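Does a Freshening Spray Let You Skip the Wash?
Textiles and Consumer Science, Flasden College
Final project report, June 24, 2018

1. Why we looked at this

Cellik is a fabric spray sold by Veline. The bottle says it "resets" clothes between wears, so that a shirt can go back on the hanger and come out as good as washed. Veline's website has over 3,000 customer reviews, nearly all of them happy. We wanted to know how much of that would hold up if the person judging the shirt didn't know whether it had been sprayed.

We should admit that our group started out doubtful. The word "reset" doesn't mean anything in textile science. We asked Veline by email what it meant and got back a coupon.

2. What is being claimed

The label makes a weak claim and a strong one, and it slides between them. The weak one is that the spray makes clothes smell nicer. Perfume does that. The strong one is that it takes away the cause of the smell, meaning sweat, skin oil and the bacteria that feed on them. Most of the reviews we read talk about the first and give credit for the second.

A third claim, that skipping washes makes clothes last longer, is probably true, but it has nothing to do with the spray. You can skip a wash for free.

There is also the question of what the shirt would have done by itself. Some smell leaves a garment just from hanging in open air. Anyone who sprays a shirt and hangs it up is doing two things, and the spray gets the praise for both. 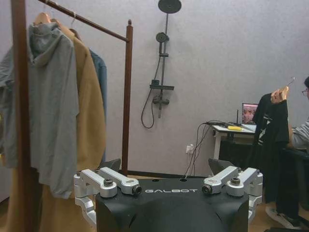

Figure 1. Dark wooden clothes rack.

3. Method

Each wearer in the group wore plain cotton T-shirts on normal class days. After each wear the shirt was either sprayed and hung overnight, hung overnight with no spray, or sprayed with plain tap water and hung overnight. The water shirts were there to show whether getting the cloth damp made a difference. Shirts were marked inside the hem with a code, and the code sheet stayed in a closed envelope until the sniffing was finished.

There were seven wearers and the trial ran for two weeks. Sniffing was done in the morning by students who had not worn the shirts. They scored each one from "clean" to "needs washing" and could write a comment.

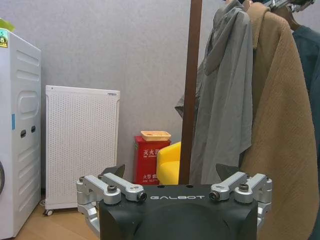
We had planned to send swabs to Toft, the testing lab the college uses, to get bacteria counts. The price was beyond our budget, so this report has smell scores only. That is a real hole in it. A spray could in theory kill bacteria and leave the smell, or cover the smell and leave the bacteria, and we would not be able to tell which.

4. Results

After the first wear the sniffers could not sort the shirts. Scores for all three treatments overlapped so much that we don't think any ranking is worth giving. Several plain shirts were called "fresh" and one water shirt got the comment "definitely the spray."

After repeated wears the Cellik shirts pulled slightly ahead on the morning after spraying. The comments explain a good part of this. Sniffers wrote "flowery" and "soapy," and a few wrote "flowery but sweaty underneath." By lunchtime, according to the wearers' notes, the flowery part was mostly gone. 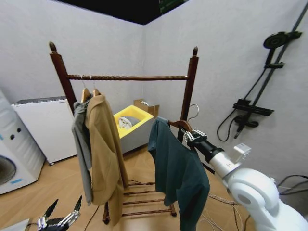

That also means our blinding was leaky. If you can smell perfume, you know which shirt was sprayed. A better trial would have used a scented spray with nothing else in it as a fourth treatment. We thought of this too late.

The underarm area was judged worst on every shirt, whatever had been done to it. This fits with what our course reader says about body soil staying in the fibers until water and detergent lift it out. Hanging did help with food and cooking smells, and there the unsprayed shirts did as well as the sprayed ones.

5. Problems with our own work

The group was small and everybody in it knew what we expected to find. Two of the wearers missed a day and made it up over the weekend, when they were less active. We tested cotton only. Polyester holds on to odor differently, and coats and jackets, which people rarely wash anyway, may be the fairest use for a product like this. We didn't test any.
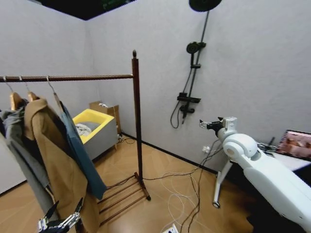 The weather was mild for the whole trial. A repeat in January, with the heating on and windows shut, might give the hanging shirts a harder time.

6. What we would say to a buyer

We found nothing to support the strong claim, and the weak claim lasted until about lunch. If a shirt smells of last night's dinner, hang it up with some space on either side and check it in the morning. If it smells under the arms, wash it. We still have most of a bottle of Cellik left over, and it is in the supply cabinet with the code sheets.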